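# White rings on a pale wooden table – do I have to sand the whole thing?

**Posted in Home & Furniture › Wood**

Willy Van Hecke

I have a kitchen table in a pale wood, bought second-hand in March from a couple who were moving abroad and seemed suspiciously cheerful about leaving it behind. It's a Skokico, according to the sticker underneath, and I can't find anything about the firm online except a very old list of stockists, every one of which is now a phone shop.

The table was fine until my brother-in-law came to stay. He is a man who regards a coaster as a personal insult. There are now two white rings at his end, from mugs, and one cloudy patch where he put down a casserole dish "just for a second" and then told us about his boiler.

So far I have tried:

- rubbing with a damp cloth (nothing)
- rubbing with a dry cloth (nothing, but I felt better)
- mayonnaise, on the advice of my mother (the table smelled of egg until bedtime)
- turning the table round so that the rings are at the end by the wall

The last one has worked best, but it can't be called a repair. I don't know what the finish is. It isn't very shiny, although it does catch the light from the window. Water beads up on it if you flick a few drops on.

Do I need to sand the whole top back and start again? I own a sander, in the sense that there is one in my shed. I've also been told the top might be veneer, in which case I gather sanding is how you end up with no table.

*Edited to add: the rings are white, not black. Someone asked and then deleted their comment.*

---

**Karlijn Van Wijk**

Put the sander back in the shed and close the door.

White rings are the good kind. It means moisture has got into the finish and stayed there, and the wood underneath is usually untouched. Black rings mean water has reached the wood itself, and then you have a proper job on your hands. You have an afternoon's job at worst.

If water beads on the surface you've most likely got a lacquer or varnish. To check, find a spot underneath where there's some overspill of finish and dab it with a cotton bud dipped in methylated spirit. If it goes sticky, it's shellac or something like it, and you should keep spirit well away from the top. If nothing happens, carry on.

What I'd do, in this order, stopping as soon as it looks right:

1. Clean off the mayonnaise. Warm water, a drop of washing-up liquid, a cloth wrung out until it's barely damp. Dry it and leave it overnight.
2. Gentle heat. Lay a clean cotton tea towel, folded once, over the ring. Iron on a low setting with no steam, pressed down for 5 seconds, then lift and look. Repeat a few times. Don't wander off. I have seen what happens when people wander off, and it's the shape of an iron.
3. If there's still a ghost of it, a very small amount of non-gel white toothpaste on a soft cloth, rubbed along the grain. It's a mild abrasive, so go lightly and wipe it away with a damp cloth.
4. Paste wax over the whole top, thin as you can manage, buffed when it hazes. I use Pasus, the clear one. Don't get the "antique" one unless you want your table to look as if it was built in 1665 and has been near a lot of pipes.

Do the casserole patch last. Heat damage over a wide area is more stubborn than a ring, and by then you'll have had some practice.

On the veneer business, crawl underneath and look at the edge. If the grain on the top carries on down over the end, as it would through a plank, it's probably solid. If the edge has its own strip stuck on, it's veneer, and the layer can be thinner than a postcard. Another hint is big arched grain repeating itself across the top like wallpaper. None of this changes the advice above, but it will stop you going back to the shed.

---

**Barrera**

had the same on my desk, bought a thing called Irkix, cost a bomb, did nothing. Put a tablecloth on it. 4 years and no complaints

---

**Willy Van Hecke**

Reporting back. I did the overnight drying and then the iron, with my heart in my mouth. The first ring went on the second press. The other one took over a dozen goes and a bit of toothpaste, and if you crouch at one end with the sun coming in you can still find it, but I've decided not to crouch.

The casserole patch has gone from "cloud" to "light haze". I'll give it another go once the wax has settled. Or I'll put a fruit bowl there, which is how I suspect most fruit bowls come about.

I looked at the edge as instructed and there is a strip. So, veneer. The sander is going to my brother-in-law for his birthday, along with six coasters. Thank you, Karlijn. Barrera, I do have a tablecloth, but it has its own problems.

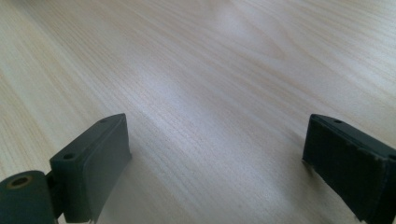 *Photo: Willy Van Hecke*

Marked as solved. Replies are still open if anyone has a better way with casserole haze.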